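The glove

She found the one glove straight off. The other one, no.

Kanini Chege had until six to clear the bench and it was already past three, and the Mollel van was out the front with its hazards going. Eighty-four Sturnby Road. Last day of the lease. Boxes down the hall, boxes on the stairs, tape stuck to her sleeve and to her hair.

"Just chuck it," her brother yelled from the front door. "Whatever's left, chuck it."

Easy for him. He hadn't painted the sky.

July, she'd done that. Five nights of it with the heater on and the window open, pale blue first and then the clouds, white ones, then yellow ones because the white ran low and there was half a tin of yellow from the letterbox. Orange stars with four points. Her dad came in on the second night, stood there with his tea going cold and said it looked like a kid's room. Then he said – leave it, it's good. Then he asked if she wanted toast.

He'd worn those gloves for everything. White knit, a dollar or two a pair from the Povesness hardware, he bought them by the bundle and wore each pair till the fingertips went grey and then kept wearing them. Roses. Bins. Changing a tap washer. He wore them to drive once, all the way to Covville, forgot he had them on and paid for petrol in them. Mum was mortified.

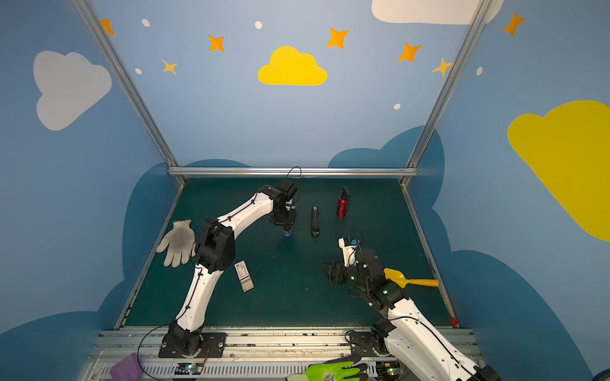 So she couldn't chuck it, obviously. But one glove. What do you do with one glove.

She looked under the bench. Dust, a peg, a pen lid. She looked behind the heater and in the bucket and in the box marked KITCHEN that had no kitchen in it. She looked in the pocket of his coat, which she had sworn she wouldn't do today, and there was a receipt and a mint and no glove.

"Kaz. Van."

"I know!"

"He charges by the hour."

"I know he does, I booked him."

Back in. The light had moved, it was down on the teal now. She'd picked that colour too and he'd hated it, called it hospital green for a week, then told the neighbour it was teal. Like he'd always known the word. Teal, mate. Very popular.

She sat on the floor. Not for long. There wasn't time for it to be long.

The agent was coming at six with her clipboard. The walls had to go back to white, that was in the letter, dated 2021-08-28 and stuck on the fridge until the fridge went. Make good all painted surfaces. Or lose up to sixty-eight dollars a wall, which was a strange number, who came up with that. She'd read it over and over and then she'd gone and bought the white paint and the white paint was sitting in the laundry with the lid still on. It was staying on. Let them take the money.

Footsteps. Her brother in the doorway, red in the face, one end of the ironing board under his arm.

"What are you doing?"

"Nothing. Looking for the other glove."

He didn't say chuck it. He put the ironing board down against the wall, and then he looked at the wall, and she realised he'd hardly been in here since it was finished. He'd been up north. He'd come down for the funeral and slept on the couch and gone again.

"Did he do any of it?" he said.

"One star. I had to fix it."

"Which one?"

She pointed. He went over and put his thumb on it, right in the middle, and left it there a bit.

"It's crooked."

"I said I fixed it. I didnt say I fixed it well."

Horn outside, two goes. Neither of them moved and then both of them did, him grabbing the board, her grabbing everything else off the bench and into the last box, no wrapping, no label. The glove she put on. Left hand. It was too big and it smelled of dirt and orange soap.

She wore it down the hall and out past the bins and up into the van. The driver looked at it.

"Lose one?" he said.

"Yeah," she said. "Go on, go, it's left at teh lights."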